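Golent tabletop arm package: speaker notes
Product review session, January 4, 2018

Slide 1. Title
Leave up while people sit down. Handout is the two-page price sheet. Questions at the end, except on safety, which can be raised at any point.

Slide 2. What is on offer
Golent sell the arm, the two-fingered gripper, the wrist camera and the control software as one package. Vindberg supply the software licence. Michiels are the service partner for this region.
We looked at the package as a buyer would: install it, teach it a task, run it, ring the help line.
The quote excludes the table. Say this early. It was missed in November and caused a long exchange of emails.

Slide 3. Installation
Mounting and wiring took one working day. The manual covers the bolts well and the network settings badly. Page 121 gives the wrong default address for the controller. Michiels know about it and have promised a corrected page.
The arm must be mounted level. The software does not check this.

Slide 4. The test task
Table clearing, with plates, cups, a bowl and toy food. Items are laid out by hand and not to a fixed pattern. The software is given the target item and the place it should end up.
Rules for the trial: no fixtures, no markers on the items, no change to the room lighting between runs.

Slide 5. Pictures from the trial
Give people time to look before carrying on.

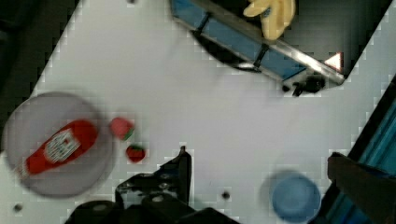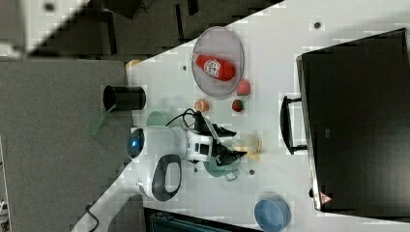

Slide 6. Gripping
Two fingers, parallel closing, force set in software. The default force is too high for soft items and we lowered it before logging any runs.
Round items are the hard case. If the fingers close off centre, the item rolls and the software has to find it again. It does this without help, but slowly. Bottles are easier provided the approach is across the body and not along it.
Thin rims need a separate approach setting. It is in the advanced menu, under "contact", where I would not have looked for it.

Slide 7. Results
We logged 400 attempts. Do not read out the table; point to the bottom row and move on.
Most failures were at the pick. Failures at the place were few and nearly all involved plates. We had 3 emergency stops, each one pressed by the operator as a precaution.
Typical recovery after a failed pick was roughly 2 further tries. The limit can be set per task and I suggest keeping it low.

Slide 8. Software
Teaching a new item is quick. Renaming one is not possible; you delete it and teach it again.
Logs export as plain text. Timestamps follow the controller clock, which drifts if the unit is kept off the network.
Updates are applied by hand. Vindberg say automatic updates are planned but gave no date, so treat it as absent.

Slide 9. Service
Michiels answered each call the same day. Spare finger pads were in stock, a spare wrist cable was not. Anyone buying should order the cable with the arm.

Slide 10. Against the Jorkusari kit
Jorkusari is cheaper and the arm is lighter. It has no wrist camera as standard and the gripper is sold separately. With both added, the price gap closes to very little. Reach is similar. I have not run the same task on it, so no ranking from me on picking.

Slide 11. Recommendation
Suitable for teaching labs and development work. Not yet suitable for unattended running.
Ask Golent in writing for the corrected manual page and the cable lead time before signing.
Back to slide 7 if there are questions on the figures.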